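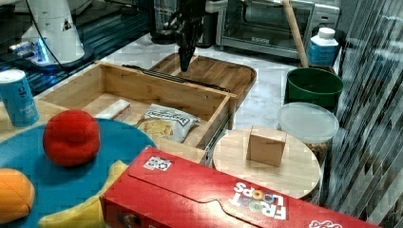
*Wooden tray and open bamboo drawer organiser, white marble countertop.*

# Buy the boring bits first

12 Apr 2025

The second of the Zonia class patrol ships has now spent 195 days tied up at Lenent, and she looks terrific. Anyone who walks the breakwater of an evening can admire her. The paint is fresh, the flag goes up and comes down, and once a month somebody starts an engine so that the gulls don't get complacent. What she hasn't done in that time is go to sea, and going to sea was mentioned quite prominently in the brochure.

Her trouble is a seal on a stabiliser. I'm told it would fit in a cake tin. The firm that made it was bought by another firm, which stopped making it, and the last spare was taken by the first ship of the class in December. That ship is out past Kabbaj, wearing it. If she breaks hers, we'll have a matching pair on the breakwater and can start charging for parking.

I like the navy. I grew up with the Flellton yard at the end of our street and could tell a fitter from a boilermaker by what he shouted at the dog. So I'd ask you to read this as the grumbling of a supporter, the way people who've barracked for a hopeless football club for forty years are allowed to say things about the backline.

My complaint is simple. We have become very good at announcing ships and rather poor at owning them.

Announcing is a pleasure, I can see that. There's a model in a perspex case, a minister in a hard hat that's never met a falling object, and a number. The number this time was over 800 million dollars, and it was read out slowly so we could all enjoy it. I went along. The sausage rolls were excellent. At no point did anyone unveil a shelf of gaskets, and I understand why, because the band would have had trouble choosing the tune.

But a navy lives on the shelf of gaskets. A warship is a small town with a power station, a sewage works, a hospital, a bakery and a roof that somebody may shoot at, and all of it sits in salt water, which wants to eat it. Things fail every day. On a well-stocked ship a sailor goes to a drawer, takes out the new one and throws the old one in a bin. On a badly stocked one he fills in a form, and the form begins a journey of its own, generally a longer one than the ship is making.

Those who defend the present arrangement have a few answers, and they deserve a hearing.

The first is that spares are money sitting around doing nothing. This came into fashion from people who run supermarkets, and it makes good sense for yoghurt. If the yoghurt is late, the shelf is empty until the truck comes. If the seal is late, a ship built for 167 people stays home, and so do the 167, who go on being paid, fed and inspected. I've yet to see an accounting method in which a crew standing beside a stationary ship is cheaper than a box of rubber rings, though I don't doubt someone in the department is working on it.

The second is that modern suppliers can deliver on demand. They can, in peacetime, to an address with a postcode. Kabbaj is nine days' steaming from Lenent in decent weather. In the kind of year when we'd badly want a patrol ship out there, every other navy would be ringing the same supplier, and most of them place bigger orders and get put through to a person.

The third answer is the one I find hardest to argue with, so I've left it until you're tired. It says the public will pay for ships and won't pay for shelves. Nobody's vote was ever changed by a bearing. A politician who stands up and says the fleet will be one hull smaller, and that the money will go into a warehouse at Flellton, will be accused of cutting the navy, and the cartoonists will have drawn the bathtub before lunch.

I think that's true, and I think it's our fault. We count hulls. We do it in the papers, we do it at the pub, I've done it in this column, and I'd like to withdraw whatever I said in it about six being better than five. Six ships with four working is four ships and a mooring bill. The count that matters is how many could leave on a given morning with everything aboard in order, and that number is hard to get. I've asked for it. I got back a very courteous letter about strategic posture.

So here's what I'd do, were I handed the chequebook, an event for which the country is in no way prepared.

I'd write the spares into the price from the start, and refuse to let anyone break a bottle on anything until they'd been delivered. No full parts store, no band. I'd pick the 200 items most likely to stop a ship of that class, as nominated by the chief engineers and by no one of higher rank, and I'd buy three of each. I would buy the drawings too, so that when a maker is swallowed by some larger maker the Flellton yard can turn up a replacement itself. The yard has the lathes. It has people who can use them, for now - several of the best are nearer seventy than sixty, and the apprentices they should be teaching have gone to the mines, where there are parts.

And I'd publish the figure. Once a quarter, one line: ships owned, ships able to sail. We'd get some embarrassing quarters. An adversary might read it, people tell me gravely. Any adversary with a balcony at the Lenent Sailing Club can already read it, with a drink in his hand, and if he's been there since December he probably knows the gulls by name.

There's talk now of a fourth ship in the class. The model is said to be finished, and it's a good one, with tiny railings. I'd love to see the real thing come down the slip, and I'll go and clap. Before then I'd like somebody to walk along the breakwater with a cake tin under their arm.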